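I Tried the Stella Tea Sampler for a Month: Is It Worth It?

Posted in LIFESTYLE / Food & Drink
Filed by Nisreen Akl
Reading time: 3 min

I drink a silly amount of tea. My kettle goes on before my phone does in the morning, and by four in the afternoon I'm usually on cup number five (or six, if there's a deadline). So when a friend told me about the Stella herbal sampler from Bataineh, I ordered it that same night and then checked the tracking like a kid waiting for a bike.

The sampler has eight blends in loose leaf, each one in a foil pouch with a brewing time on the back. You get a little booklet too, plus a steel infuser that hooks over the side of your mug. It came on a Tuesday, all the pouches were sealed properly, and the whole hallway smelled like mint before I had even cut the tape!

Let's talk flavors. The mint and sage is the one I'd buy again tomorrow - clean, a little peppery, really good after a heavy dinner. The rosehip is tart and turns a gorgeous deep red, and my sister drank most of it over one long weekend, so I can only report on two cups. Chamomile and orange peel is exactly what you think it is. The ginger one has a proper kick, so go easy on the steeping unless you like your throat on fire (I kind of do).

Now for the ones I didn't love. The licorice blend is very, very sweet, and it hangs around in your mouth for an hour. And there's something called Evening Garden that tasted to me like warm potpourri. I tried it with honey, I tried it iced, I tried it at half strength, and then I gave the pouch away at work. Bilal in accounting is crazy about it, so what do I know.

The infuser is fine. The mesh is tight enough that you don't get bits in your cup, but the hook is too short for thick mugs and mine slid in twice. Fishing it out of boiling ginger tea with a fork is not how I like to spend my morning. I went back to my old Muta basket, which sits flat on the rim and has never let me down.

Storage is where I'd push back a little. The pouches have a press seal at the top and by the second week three of mine wouldn't close all the way. Dried herbs go flat fast once air gets in, and the rosehip had already lost some of its zing. If you buy this, move everything into something with a decent lid as soon as you open it and keep it away from the stove.

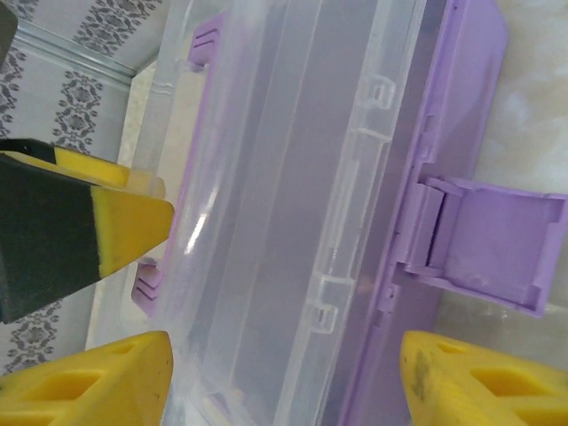

Kayode Ogbonna wrote in to say his pouches sealed fine for two months, but that he thought the licorice tasted stale right from the first cup, and he wanted to know if I'd checked the date on mine. I did, Kayode! Mine had most of a year left on it, so I think that's just how the blend tastes.

A word on the brewing times: ignore them for the first cup. The booklet says four minutes for nearly everything, and for the chamomile that's way too short. I ended up at seven with a saucer on top of the mug. The ginger went the other way and I was happiest at three. Water just off the boil worked for all of them.

Customer service gets a thumbs up from me. I emailed about the seals and heard back the next morning from someone named Raghda, who offered replacement pouches without making me send photos or dig out my order number. They showed up within the week, empty and flat in an envelope, and they close a lot better than the first batch.

Would I order the full sampler again? Probably not, with two blends out of eight that I can't stand. But you can get the mint and sage by itself, and I've already got a big bag of it on the way. If you're buying for someone who hasn't had much herbal tea, though, the sampler makes a really nice gift, and the booklet is pretty enough to keep.

Taste: 4 out of 5
Packaging: 2 out of 5
Infuser: 3 out of 5
Service: 5 out of 5

Next month I'm trying cold brew bags, so if you have a favorite, leave it in the comments.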